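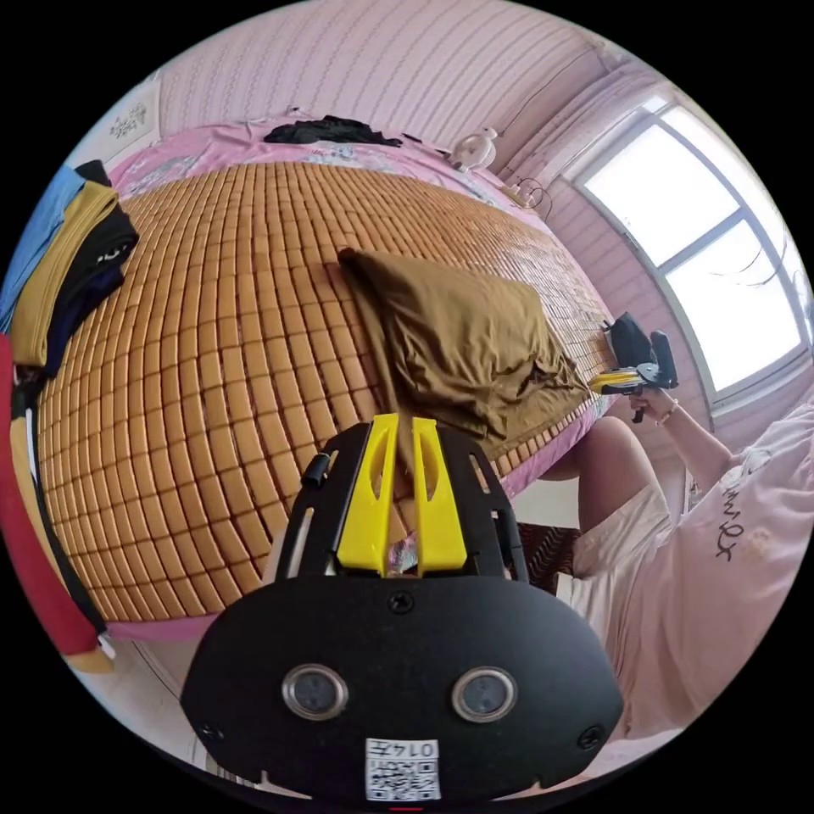
Attachment 1: bed tidying task, both hand-held grippers in view by the bed.

Ticket 86
Project: Fullow
Component: hand-held grippers, capture rules
Opened by: Azra Georgiev
Status: Resolved, rule updated

Problem
Checker rejects 19 episodes with "start pose not met." Rule 6 requires both grippers to be parallel at the first sample. In the attachment the near gripper has its fingers upright and the far one is angled toward the mat.

Log
10:40 Reran checker on the rejected set. Same result.
11:15 Compared label IDs with the pairing table. No mismatch.
13:05 Read rule 6 again. It was written for table tasks, where both tools start on a dock. Bed tasks have no dock.
13:30 Set rule 6 to table tasks only. Added 6a for bed tasks: fingers open, tools still for 75 samples, any angle.
14:10 Reran. 19 of 19 pass.

Open item
Rule 6a does not say how far apart the two tools must be. Moved to a separate ticket, assigned to Georgiev.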